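Student Projects | Campus & Community
June
By the Londska Review staff

The robotics class at Londska meets at 8 in the morning, which the instructor admits is early for people who were up late fixing code. This spring the students took on laundry. The assignment was to get a two-armed robot to pick up pieces of clothing from a padded surface, sort them, and fold the ones that could be folded.

We talked to the instructor and three of the students over two visits near the end of the term. They asked to be quoted by role, and we have done that.

"People come in wanting to build something that walks," the instructor said. "I give them a sock. A sock is harder than they think."

The class has 30 students, split into teams. Each team gets the robot for a set block of time and has to share the notes from that block with everyone else. The course is called Osia, a name left over from an older project that the department never changed on the schedule. Grades come from the notebook and from a final run in front of the other teams.

Clothing was picked over blocks or cups for a reason, the instructor said. A block has the same shape every time it is set down. A shirt does not, and a program that worked on it once may not find the same corner again.

"You can't measure a towel once and be done with it," said a second-year student who worked on the grasping code. "We wrote down every pick we tried. By the end our team had 200 attempts in the notebook, and I could tell you what went wrong on most of the bad ones."

The most common failure was grabbing too much. The fingers would close on two layers when the team wanted one, or catch a neighboring item along with the target. Small things next to big things were the worst. The team learned to have the gripper stop above the cloth with its fingers apart and take a fresh look before going down.

"That pause costs time," the student said. "We argued about it for a week. Then we left it in." 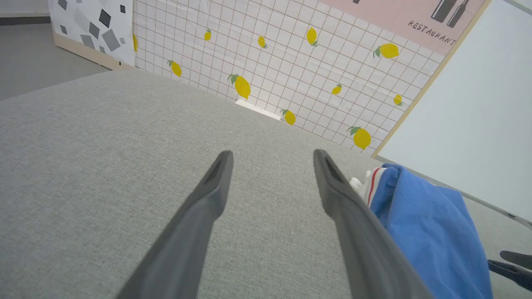

Learning to drive before learning to program

For the first part of the term, the students wrote very little code. They moved the arms by hand control and recorded what they did, one pick at a time. The instructor asks every student to take a turn, including those who signed up to work only on software.

"I was bad at it," said a student who came to the class from the math department. "You think you know where the finger is, and you're an inch off. After a few sessions I started to understand why the people writing the grasping code kept asking for more examples with the cloth bunched up. Flat cloth is a different job."

Her team was given the job of making the recordings useful. They went through them, threw out the ones where the operator had changed plans halfway through, and labeled the rest by the type of item and how it was lying. They finished with 130 recordings they were willing to stand behind. She said the number would have been higher if the teams had agreed on the labels at the start.

"One team wrote 'crumpled' and another wrote 'messy' and a third wrote nothing," she said. "So we had to watch everything again."

The labels now live on a one-page sheet that next year's class will get on the first day. The instructor calls it the most useful thing the group produced. The students were less sure. They would have picked the folding routine, which they called Tarard and which can fold a hand towel in half if the towel is already lying fairly flat.

Not everything was finished. A plan to sort by color was dropped in the middle of the term, and turning a shirt right side out was never tried. The team assigned to two-handed folding lost several sessions to a calibration problem and had to rebuild its schedule around what was left.

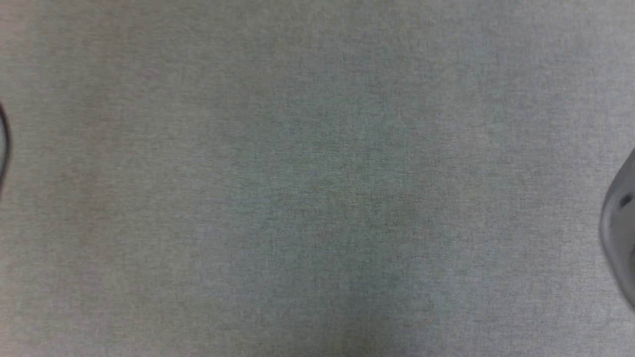

Calibration took up more of our second visit than anything else. Each camera on the robot has to agree with the arms about where things are, and when it doesn't, the fingers close in the wrong spot. The student who looked after this part said that plain gray fabric gave him trouble, with no lines or printing on it for the software to hold on to. He wanted to tape down markers. The rest of his team did not, as they would have had to work around them in every recording. They settled on checking the cameras before each block and taking the markers away again.

"It's dull work, and I ended up liking it," he said. "When it's right, all the other teams get better results and they don't know why."

The final run was held in the same room, with the other teams watching. Each team had one try at a small pile chosen by the instructor. The grasping team cleared its pile. The two-handed folding team got one towel folded and dropped the next, then spent its remaining time explaining to the class what had happened. The instructor gave them good marks for the explanation.

A few of the students plan to keep going over the summer at Pellegrini, the open workshop on the other side of campus, where they have been promised bench space. They want to bring the shirt problem back. The math student will not be with them, but she has said she will answer questions about the labels.

The course will run again next year with the same assignment. The instructor has asked for a later start time and has not heard back.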